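Galanis hard wax oil, six months and one long table later

I put off refinishing our dining table for years, mostly out of fear of sanding dust, and when I finally gave in I bought a can of Galanis hard wax oil on the advice of Vangelis Giannakopoulos, who taught the evening woodworking class I took in Podthorpe. I'm so glad I did! I've used polyurethane, Danish oil and one very sticky homemade beeswax mix, and this is the first finish I've wanted to tell people about.

First, the can. It's small, the lid seals properly, and you need much less than you'd think. Stir it longer than feels reasonable (the solids sit at the bottom like cold honey). I worked it in with a white pad, left it 6 minutes, then wiped off everything that would come off with old T-shirts. Two coats, a day apart. 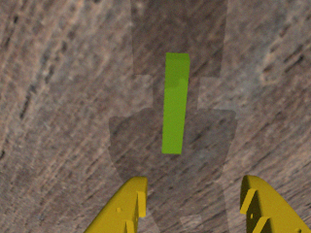 Sanding matters more than the oil does. I stopped at 150 grit because the can says so, and my first test board, which I'd taken up to 320 out of sheer pride, came out pale and thirsty looking. The 150 board was richer and felt just as nice under the hand. If your table has old gray patches, try a wood brightener before you oil - mine came up beautifully with one pass, apart from a ring where a plant pot lived for a decade. I've made peace with the ring.

How does it wear? Coffee, no problem. Red wine left overnight, no problem. Hot pans will still mark it, so keep your trivets. Lemon juice dulled one spot near my chair, and I fixed that in five minutes with a dab of oil and a scrap of pad, which you could never do with poly. 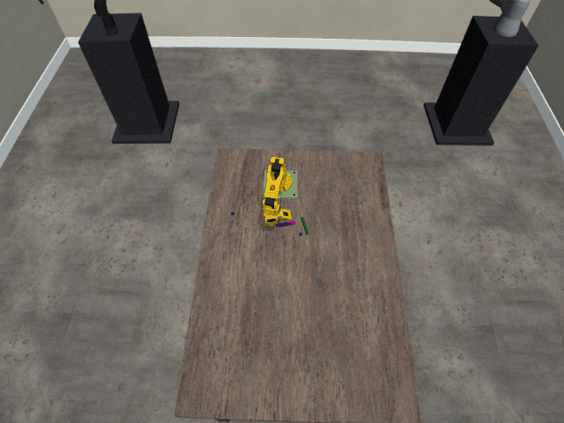 The smell is my main complaint. It's a sharp, painty smell that hung around for four days with the windows open, and in February that was no fun at all. The Iletti oil I tried on a bench smells far nicer, almost like oranges, but it took a week to harden and it water-spots if you look at it wrong. I'd still use it on a cutting board.

Lay your used rags flat outside to dry, please. Oily rags in a pile can catch fire on their own.

Would I buy it again? I already have - the bookshelves are next.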